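Jostow Handgreifer, Bausatz und Beispieldaten

README zum Paket, Stand Juli

Inhalt

Das Paket enthält die Druckdateien für den Handgreifer Jostow, die Stückliste, die Montageanleitung und einen kleinen Satz Beispielaufnahmen. Der Bausatz wird von Imier vertrieben, die Aufnahmen sind in der Werkstatt Wendov entstanden. Wer nur die Daten braucht, kann die Ordner druck und montage ignorieren.

Lieferumfang

Der Bausatz kommt in einem Karton und umfasst:
Griffkörper, zweiteilig, gedruckt, dunkel
Fingerpaar mit Schraublöchern
Schaumstoffauflagen, schwarz, selbstklebend, 2 Paar
Gewindeeinsätze aus Messing, bereits eingeschmolzen
Schraubenbeutel, Inbusschlüssel
Kamerahalter

Nicht enthalten sind die Kamera und die Speicherkarte. Der Kamerahalter passt nur mit dem beiliegenden Zwischenstück. Bei selbst gedruckten Griffkörpern müssen die Einsätze mit dem Lötkolben gesetzt werden, die Temperatur hängt vom Filament ab und steht im Datenblatt des Herstellers.

Montage

Die Finger werden zuerst locker verschraubt, dann bei geschlossenem Griff ausgerichtet und erst danach festgezogen. Die Auflagen kommen zum Schluss auf die Innenseiten. Klebeflächen vorher mit Isopropanol abwischen und nach dem Andrücken 30 Minuten nicht belasten. Die Montage dauert mit etwas Übung rund 11 Minuten, beim ersten Mal deutlich länger.

Beispielaufnahmen

Die Aufnahmen zeigen Handgriffe am Tisch: Becher greifen, in ein Gestell stellen, wieder herausnehmen. Aufgezeichnet wurde aus der Sicht der Kamera am Griff, die Finger sind also immer mit im Bild. Der Datensatz ist in 7 Ordner aufgeteilt, ein Ordner je Aufgabe. In jedem Ordner liegt eine Textdatei mit der Aufgabenbeschreibung. Ton ist nicht enthalten.
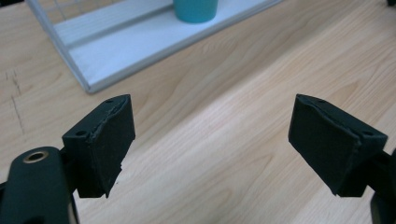 Handgreifer mit geöffneten Fingern über der Holzplatte, hinten das weiße Drahtgestell mit dem blaugrünen Becher. Die Ränder der Schaumstoffauflagen sind ausgefranst.

Der Bildausschnitt ist eng. Gegenstände im Hintergrund sind oft nur teilweise zu sehen, vor allem hohe Gefäße am oberen Rand. Für Verfahren, die den ganzen Gegenstand brauchen, müssen solche Bilder aussortiert werden. Eine Liste dazu gibt es bisher nicht. Helle Tischplatten spiegeln bei Licht von oben, die betroffenen Stellen verlieren Zeichnung. Die Belichtung wurde nachträglich nicht korrigiert.

Verschleiß und Ersatzteile

Die Schaumstoffauflagen sind Verbrauchsmaterial. Sie reißen zuerst an den Kanten ein, später lösen sich Streifen. Solange die Fläche in der Mitte hält, kann man weiterarbeiten, für Aufnahmen mit dünnen oder glatten Gegenständen sollte man sie aber tauschen. Alte Auflage abziehen, Klebereste entfernen, neue aufsetzen. Wichtig ist, immer beide Seiten zu wechseln, sonst greift der Finger mit der neuen Auflage früher. Ersatz gibt es bei Imier im Beutel, Zuschnitte aus eigenem Material gehen auch. Die Schablone liegt unter druck/auflage.

Bekannte Probleme

Der Inbusschlüssel aus dem Beutel ist weich und rundet schnell aus, besser eigenes Werkzeug nehmen. Die Finger aus der ersten Lieferung haben etwas zu enge Löcher und müssen nachgebohrt werden. In der Stückliste fehlt noch eine Unterlegscheibe für den Kamerahalter, sie liegt dem Bausatz aber bei.

Nutzung

Druckdateien und Aufnahmen dürfen für Forschung und Lehre verwendet und verändert werden, bei Weitergabe bitte Jostow und Wendov nennen. Für den gewerblichen Verkauf der gedruckten Teile ist eine Absprache mit Imier nötig. Fehler in den Dateien bitte mit Angabe der Teilenummer melden, sie steht innen im Griffkörper.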